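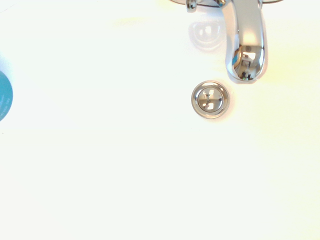

샤지아 치마는 '절수 40퍼센트' 같은 문구를 보면 무엇에 비해 줄었는지부터 묻게 된다고 했다. 묻고 나면 대개 대화가 짧아진다고도 했다. 판매원이 모르거나, 알아도 말하고 싶어 하지 않는다는 것이다.

나는 의심을 품고 이 인터뷰에 갔다. 절수 제품도 의심했고, 절수 제품을 의심하는 사람도 의심했다. 물을 아끼자는 말에 시비를 거는 일은 쉽고, 책도 꽤 팔린다. 치마(Shazia Cheema)는 임대주택의 수도 요금 분쟁을 오래 다뤄 온 상담사이고, 브링크만(Brinkmann) 출판사에서 얇은 책을 한 권 냈다. 책 이야기는 되도록 하지 않기로 미리 합의했다.

먼저 바른베리(Warnberg)의 수전용 절수 캡 이야기를 꺼냈다. 포장에는 물 사용량이 크게 준다고 적혀 있다. 치마는 가방에서 하나를 꺼내 탁자에 올려놓았다.

"나쁜 물건은 아니에요. 손 씻을 때는 분명히 덜 나옵니다. 그런데 냄비에 물을 받을 때는요? 냄비 크기가 줄어드는 건 아니잖아요. 받는 시간만 길어지죠. 포장에는 그 구분이 없어요."

그러니까 사기라는 뜻이냐고 물었더니 고개를 저었다. "그렇게 쓰지 마세요. 틀린 숫자라고 한 적 없어요. 가장 유리한 조건에서 잰 숫자라는 거예요. 수전을 끝까지 열어 놓고 잰 값과 비교하면 당연히 많이 줄죠. 집에서 그렇게 끝까지 여는 사람이 얼마나 되나요."

그가 근거로 드는 것은 멘덤(Mendum)이라는 임대 단지의 자료다. 194가구에 같은 절수 캡을 달고 6개월 동안 검침 기록을 모았다고 한다. 전체 사용량은 줄었다. 다만 같은 시기에 요금 고지 방식도 가구별로 바뀌었다. 그 전까지는 면적에 따라 나누어 내던 요금이었다.

"관리사무소는 캡 덕분이라고 안내문을 붙였어요. 저라면 고지서 덕분이라고 붙였을 거예요. 사실 둘 다 근거가 모자라죠. 한꺼번에 바꿔 버렸으니까 이제는 가를 방법이 없어요."

이 대목은 설득력이 있었지만, 곧바로 수긍하지는 않았다. 가를 방법이 없다면 캡의 효과가 컸을 가능성도 그대로 남는다. 그렇게 되물었더니 치마는 잠시 말이 없다가 맞는다고 했다. "맞아요. 저도 고지서 쪽에 마음이 기울어 있는 거지, 증명한 건 아니에요. 강연에서는 그 말을 좀 빼먹기도 합니다."

화제는 습관으로 넘어갔다. 양치할 때 물을 잠그라는 말은 너무 오래 들어서 지겨울 정도다. 치마도 지겨워했다. 상담을 하며 만난 4인 가구 중에는 아이들에게 컵까지 하나씩 정해 주고 물을 잠그게 하면서, 변기 물탱크에서 물이 새는 것은 몇 달째 모르고 지낸 집이 있었다고 한다.

"새는 변기는 소리가 작아요. 밤에 계량기를 한 번 보고, 물을 안 쓰고 있다가 아침에 다시 보면 됩니다. 돈도 안 들고요. 그런데 이 얘기를 하면 기사로 잘 안 실어 주더라고요. 팔 물건이 없어서 그런가 싶어요."

이 기사에는 실었다.

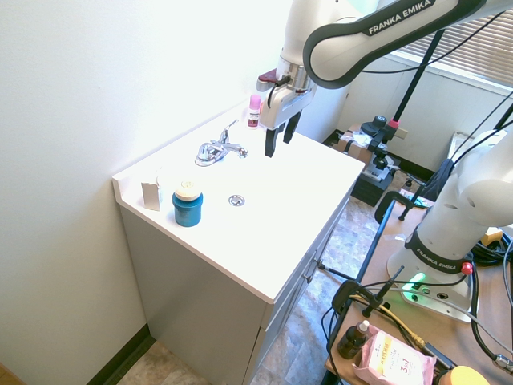

세면대의 외손잡이 수전과 둥근 배수구 마개

외손잡이 수전에 대해서도 할 말이 많았다. 손잡이가 가운데에 있으면 냉수와 온수가 섞여 나오는 제품이 흔하다. 사람들은 잠깐 손을 헹굴 때도 무심코 가운데로 올린다. 따뜻한 물이 닿기도 전에 잠그니 데운 물은 배관 속에서 식는다. 치마는 물값보다 이쪽이 더 아깝다고 본다.

"손잡이를 찬물 쪽으로 돌려 놓는 버릇, 그거면 돼요. 가운데서 찬물만 나오게 만든 수전도 있는데, 멀쩡한 걸 떼어 내고 살 만큼은 아니에요. 고장 나면 그때 생각하세요."

풀타(Fulta) 앱 이야기를 하자 표정이 조금 굳었다. 계량기 숫자를 입력하면 이웃과 비교해 등급을 매겨 주는 서비스다. 나는 지난 3월에 써 보다가 지웠다. 등급이 떨어졌다는 알림이 귀찮았고, 무엇보다 내 이웃이 몇 명이 사는 집인지 앱이 알려 주지 않았다.

치마의 불만도 비슷했다. "혼자 사는 사람과 4명이 사는 집을 나란히 놓고 초록색, 빨간색을 칠해요. 집에 환자가 있으면 빨래가 늘죠. 빨간색이 뜹니다. 그 집이 낭비를 한 건가요?" 인원수를 입력하는 칸이 있지 않으냐고 했더니, 있지만 비워 두어도 등급이 나온다고 했다. 돌아와서 다시 깔아 보았다. 정말로 나왔다.

그래도 걸리는 점은 있다. 제품도 못 믿고 앱도 못 믿으면 사람들은 아무것도 하지 않기 쉽다. 의심하는 쪽은 그 결과에 책임을 지지 않는다. 이 말을 꽤 공격적으로 던졌는데, 치마는 화를 내지 않았다.

"그 비판은 받을게요. 실제로 제 강연을 듣고 절수 캡을 떼어 버렸다는 분이 있었어요. 떼라고 한 적은 없는데. 이미 달려 있으면 두세요. 석회가 끼면 식초에 담갔다가 헹구고요. 저희 집에도 달려 있어요. 이사 올 때부터 있던 건데, 얼마나 줄어드는지는 저도 모릅니다."

마지막으로 한 달 요금을 물었다. 치마는 대답하지 않았다. 식구 수를 같이 적지 않을 거면 그 숫자도 광고와 다를 게 없다고 했고, 식구 수는 또 사생활이라고 했다. 탁자에 있던 절수 캡은 도로 가방에 넣어 갔다.

2020년 11월 24일

생활 > 주거 > 인터뷰

분류: 수도·욕실, 소비자, 관리비

최근 글
관리비 고지서에서 '공동 수도료'를 읽는 법
욕실 실리콘, 세입자가 다시 쏴도 될까
전기 계량기 앞에서 벌어지는 흔한 다툼
온수 배관이 긴 집의 겨울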